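Teaching by hand: drawer tasks move to the handheld grippers

The manipulation group at Drasell has switched most of its demonstration work from remote control to handheld grippers. The change took effect on Tuesday, August 26, 2025, and covers all of the drawer and small-object tasks in the Kulkarni project.

Until this summer, operators drove the arm from a station across the room. It worked, but it was slow. Pauline Bloxham, who runs the sessions, kept a log in the spring and found that a new operator needed 3 days before their demonstrations were usable. Most of the trouble came at the drawer front, where people on remote control tend to push when they mean to pull.

With the handheld pair, the person doing the task simply does it. They hold one gripper in each hand, open the drawer, reach in and take out or put back the object. The marker cubes on the grippers let the software work out where each one is, and the motion is then mapped onto the arm.

"The first thing I tell people is to slow down," said Anil Iyer. "Your wrist can do things the arm can't. If you twist in a way it has no joint for, we throw that one out."

A session is 50 demonstrations with a break after every 20. The object is moved to a new spot in the drawer before each one. Operators also change where they stand from time to time — left of the desk, right of it, a step back.
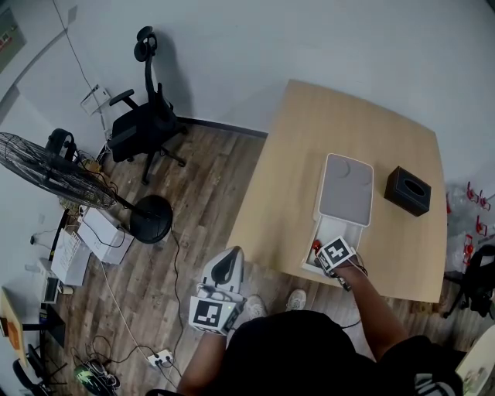 Drawer task with the handheld grippers. The right one is in the drawer, near a small red object.

The target is 3,000 demonstrations by October. Xuân Quan is checking them as they come in and sends back notes the next morning, mostly on grasps that start too early. Remote control stays in use for the door and cable tasks, where the arm's own reach matters more.

Anyone who would like to sign up as an operator should write to Kamala Alva. Training takes one afternoon and is done in pairs. Please wear closed shoes, and leave watches and bracelets in your locker.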